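Notebook – drum dryer corner, December, started 10 a.m.

Good morning down in the Sternow hall! The dryer is finally in its place and I got a proper look into the drum before anyone filled it with towels. Eugénie Delorme had asked for notes on the surfaces, so: the surround is smooth and glossy with a nice thick rounded lip, and I love how far the light carries into the metal behind it. Back wall paler than the sides, a bit hazy to look at. Want to ask Caron if that is how they all come.

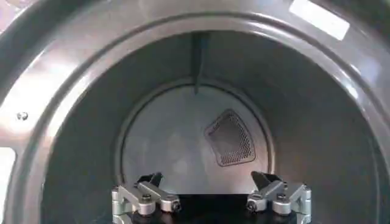 Drum from the door side, rib at the top, small white label on the surround.

Counter reads 1,738. Sereck's sheet says first check of the door seal at 3,000, so we have plenty in hand (I have put it on the wall chart anyway). Still to do: 2 cotton loads, one full and one half, same towels for both, and write down the spin speed of the washer this time – I forgot in the last round and Eugénie had to guess.

The hall itself is growing on me. Big black letters on white, corrugated decking high up, long grey beam across, and such a lot of height for the steam to go! Wellidix want a duct sketch from us, so I need the run from the dryer to the beam measured properly.
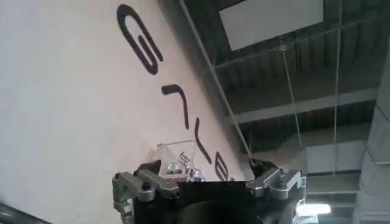
Lettering and roof, with the beam and hanging wires.

Tape measure is in the blue crate. Ask Eugénie for the long ladder before lunch.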